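Stotenero hanging scale, used for sorting cleanup waste

The Stotenero is a battery hanging scale sold to groups that weigh litter by category after a cleanup. I used one for a full season with the Cirncombe river group, ending in March. Our old spring scale read in steps too coarse for film and foam, so small bags were logged as zero.

Capacity is 200 pounds and the display reads in steps of 0.1. The hook takes a standard contractor bag by the knot. Hold time is 3 seconds, after which the number locks and stays on the display until you press the side key.
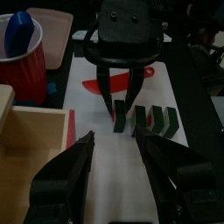 Category: Field equipment / Weighing

Against a 20-pound test weight the scale read 20.0 on most lifts and 20.1 on the rest. Wind matters more than the sensor does — a full bag that swings will lock early and read low. We hung it from a tripod and the problem went away.

The tare function works, but it clears at power-off, and power-off comes too soon. On one Saturday we had to reset the bucket weight 19 times. Yamila Daza, who keeps our log, now writes the bucket weight on the sheet and subtracts it by hand.

Export is the weak part. The scale stores readings without a category, so hard plastic, film and metal all land in one column. The Uditz model has a category key and costs more. The Harb has no memory at all.

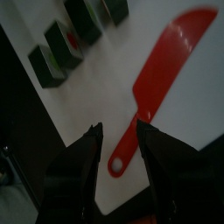 Verdict

Good sensor, poor memory. Buy it if you already log on paper. If your county wants totals by material, get the Uditz. Spare hooks are sold separately and the battery door needs a small screwdriver.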